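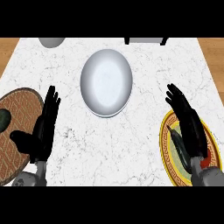 Relatório de projeto - Automação na cozinha de refeitório e o trabalho de quem lá está
Grupo 2, entrega 31/03/2023

Escolhemos a cozinha da Plurnitex porque serve quase 2000 refeições por semana e começou em dezembro a experimentar o robô de duas mãos da Vokent na preparação de legumes. Antes disso o fornecedor ensaia as tarefas em simulação: bancada, tábua, prato, legume. Pegar e pousar, sobretudo.

Método: entrevistas a 15 pessoas do turno da manhã, mais uma visita. Faltou o turno da noite, não houve tempo.

Resultados
- Menos tempo a lavar e cortar, mais tempo a vigiar e repor caixas. Várias pessoas acham isto mais cansativo, ficam de pé á espera.
- Queixas de pulso diminuiram, segundo as próprias. Sem dados médicos.
- O chefe de cozinha, Jarosław Bielecka, passou a fazer a escala conforme o robô. "Antes era ao contrário", disse.
- Formação: uma tarde. Pouco, dizem quase todos.

Ninguém foi despedido até agora, mas dois contratos a prazo não foram renovados - a empresa não quis comentar.

A fazer: transcrever as entrevistas que faltam e rever a bibliografia.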